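Section 2: Planning and Budgeting Before You Order

Welcome back, and thank you for not skipping ahead to the wiring. We know this is the section people leave for later, usually until a crate is sitting in the hallway and will not fit through the door. A quiet hour with a pencil now will spare you a good many phone calls to us (although we do enjoy the calls).

This section is for anyone buying a Larkell two-arm tabletop station, whether it is your first or you are adding to a room that already has one. It takes you from choosing a room to sending in the order form. Mounting and power are in Section 3.

2.1 What to have in front of you

A tape measure, a floor plan of the room if you have one, your building's delivery rules, and the blank planning sheet from the back of this guide. If someone else signs off on purchases where you work, invite them to sit in. It goes faster with both of you looking at the same sheet of paper.

2.2 Decide on the work first

1. Write down, in ordinary words, what you want the arms to do in the first three months. "Fold small cloths and put them in a tray" is a fine entry. "General handling" is not, and our sales desk will only write back and ask what you mean.

2. Next to each job, list every item that has to be on the table at the same time. Include the containers, which people forget, and which take up more table than anything that goes in them.

3. Lay those items out on any table you have handy, then mark the outside edges with masking tape. Measure the taped area and write it on line 4 of the planning sheet.

4. Add 15 centimeters on every side. Arms need elbow room just as we do, and the elbows swing wider than the grippers.

Note: If your taped area comes out larger than the standard work surface, please don't order the wide surface straight away. Try splitting the jobs into two sessions with different items set out. Many labs find they never needed everything out at once.

A standard two-arm station has both arms on one base plate along the near edge, with walls on the other three sides. Cloth work is a good one to plan around, as it calls for baskets and trays within reach of both grippers, and it fills a table sooner than you'd think. 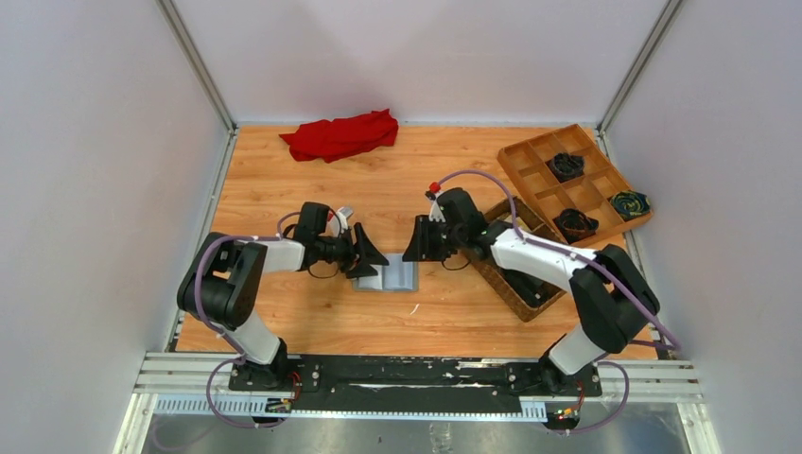
Can we buy one arm now and add the second one next year?
You can, as long as you order the full-width base plate at the start. The plate is the part that is hard to change later, while the second arm bolts on in an afternoon. Tick box B on the order form so that we pack the spare mounting hardware with your first shipment.

2.3 Work out the room

1. Measure the doorway, the elevator and any tight corner between the loading area and the room. Write down the smallest number you get.

2. Leave a clear space in front of the station for a person to stand and reach in. You will be setting items back in place all day long, and a cramped operator gets tired and grumpy.

3. Check where your outlets are. Each arm has its own supply, and the computer needs another outlet. Leave one free for whatever turns up later, because something always does.

4. Look at the lights at the time of day you expect to work. Strong afternoon sun on a pale wall can be a real nuisance for cameras, and blinds are cheap if you budget for them early.

Caution: Do not plan to run power through an extension cord across a walkway. If the outlet is in the wrong place, put an electrician on the budget now.

2.4 Build the budget

Our own Montserrat Ventura has helped more customers through this part than anyone else here, and she likes to split the sheet into two columns, "once" and "every year." We have borrowed her layout.

Once:
Arms, grippers and base plate
Frame, work surface and enclosure walls
Computer and cameras
Delivery and unpacking
Electrician, blinds, shelving
Training day for operators

Every year:
Gripper fingers and pads
Replacement cables
Items to be handled (cloths, trays, baskets)
Service visit
Operator hours

1. Fill in the "once" column from your quote. If you are buying the frame from Skuria and the arms from us, ask both of us for delivery dates before you commit to either.

2. Fill in the "every year" column. For a station in daily use, set aside $300 for finger pads and $200 for cables.

3. Put $111 on the delivery line if your building has no loading dock. This pays for the lift-gate truck, and the driver can't add it on the day.

4. Be generous with operator hours. It is the line most often left blank, and in most labs it grows to be the largest one on the page.

Note: Cloths, trays and baskets are best bought in one go from one supplier. Store lines change, and it is a shame to have half a year's work done with a basket you can no longer get.

2.5 Send the order

1. Copy your figures onto the order form and keep the planning sheet. You will want it again in Section 3.

2. Have a second person read the form before it goes. Ask them to check the doorway measurement in particular.

3. Send the form to the Iltley office, marked for Sylvain Texier, who will confirm the parts list with you before anything is packed.

4. When the confirmation arrives, compare the base plate width on it with line 4 of your planning sheet. If the two don't agree, call before you sign.

Caution: Changes to the base plate cannot be made once the station has been packed.

Continue to Section 3, Unpacking and Mounting.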